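Bromow Open Day: Frequently Asked Questions

The Bromow open day returns in September 2026. The answers below are intended for members of the public, school parties and prospective partners. Visitors who have been before should note that the booking arrangements have changed.

What is the open day?

The open day gives visitors the opportunity to see how everyday household skills are taught to robots. The programme consists of a short introduction, a set of demonstrations and a period for questions. The theme this year is laundry and clothing, following the session on kitchen tasks held in June.

Where does it take place?

All demonstrations are held in the Hollis building, on the ground floor. The main entrance is on the car park side. Visitors arriving on foot from Buridmont should use the side gate, which will be open throughout the day.

Do I need to book?

Yes. Each group is limited to 14 visitors and places are given in the order in which requests are received. Bookings are made through the visits office. A confirmation will be sent with your group time, and you should bring it with you, either printed or on a telephone. Those who booked for the June session must make a new booking.

Is there a charge?

No. Admission is free, including for school parties.

How long does a visit last?

Each visit lasts 90 minutes. Please arrive 15 minutes before your group time in order to sign in and leave bags and coats. Groups begin promptly, and latecomers may be asked to wait for the next group if it has room.

What will I see during the demonstrations?

There are 3 demonstrations, given in the same order to every group. The first concerns the recording of household tasks by people using hand-held grippers. The second shows how recordings are checked and sorted. In the third, the Tolano arm attempts a folding task at a table, and visitors may stand at the barrier to watch.

Will the robot always succeed at the task?

Not always. Cloth changes shape whenever it is touched, and a garment seldom lies the same way twice. The Tolano arm is still being developed, and visitors should expect to see it fail from time to time. Staff will explain what has gone wrong where they can, and the attempt will normally be repeated.

Why are grippers held by hand used at all?

A person holding a gripper can work in an ordinary room, with no robot arm present, and the recording still shows the task from close to the gripper's own fingers. Trousers are a good example of a task suited to this approach. The cloth is heavy, and one leg can be raised with one gripper while the rest of the garment stays flat on the bed and a second gripper is kept close by.

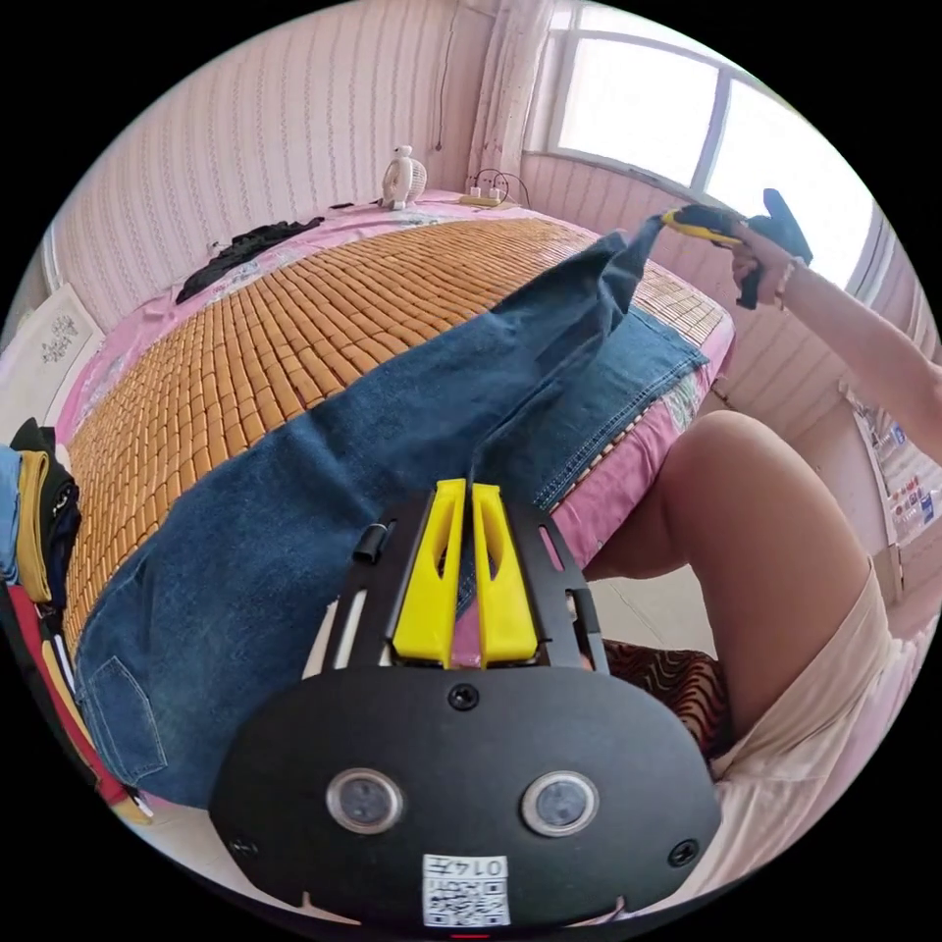

May I try a gripper myself?

Yes, at the end of the first demonstration. Practice grippers are set out with a selection of towels and shirts. Visitors take turns, and staff will show how the fingers are opened and closed. Practice attempts are not recorded.

Are children admitted?

Children are welcome when accompanied by an adult. Anyone under 18 must remain with their group at all times and may not cross the barrier during the third demonstration. School parties should contact the visits office before booking – a separate form is required.

Is the building accessible?

There is level access from the car park to all demonstration rooms, and seating is available in each. Please mention any particular needs when booking. Assistance dogs are welcome.

May I take photographs?

Photographs for personal use are permitted in the first and third demonstrations. They are not permitted in the second, where screens may show material recorded in private homes. Filming for publication requires written consent in advance.

Are refreshments provided?

Tea, coffee and water are served in the foyer after each visit. Food and drink may not be taken into the demonstration rooms.

What if I need to cancel?

Please tell the visits office as early as possible so that your place can be offered to someone on the waiting list.

Whom should I contact with other questions?

Enquiries should be addressed to Delwyn Wihongi at the visits office, Bromow. Please give your group time if you already have a booking.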